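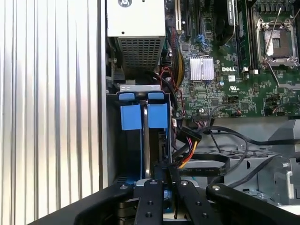

Pinza que pierde la posición dentro de la torre – qué hacer

Nos pasó el miércoles en Praltard. Error 1241 a media bajada, la muñeca se quedó parada encima de la placa y los dedos sin responder. Lo apunto rápido para el próximo turno.

Primero: seta de emergencia. No tirar del brazo a mano todavía. Yakubu tiró y casi se lleva un cable.

Luego, por orden:

1. Comprobar que el equipo está desenchufado. Siempre, aunque lo haya mirado otro.
2. Consola, pestaña Ejes, copiar el último valor del eje 7. El nuestro marcaba 76 y el límite en esa celda es 8. O sea, encoder perdido.
3. Mirar si algún dedo engancha un cable antes de mover nada. Linterna si hace falta.
4. Modo manual, velocidad mínima, subir SOLO en vertical. Nada de girar la muñeca.
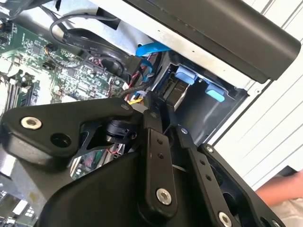
Mientras sube, las manos fuera del recorido – el que lleva el mando es el único que da órdenes. Si roza con la jaula de discos, parar y bajar un pelín, no forzar.

5. Ya fuera: repasar los tornillos de las bielas. Uno flojo da el mismo error, nos lo dijo Omolara Okoro y tenia razón.
6. Rehacer el cero con la plantilla. Reiniciar no vale, el fallo vuelve a la segunda pieza.
7. Tres ciclos en vacío, sin torre.

Si sale otra vez 1241, celda bloqueada y avisar a Danjuma Fashola. No borrar el registro, lo necesita entero.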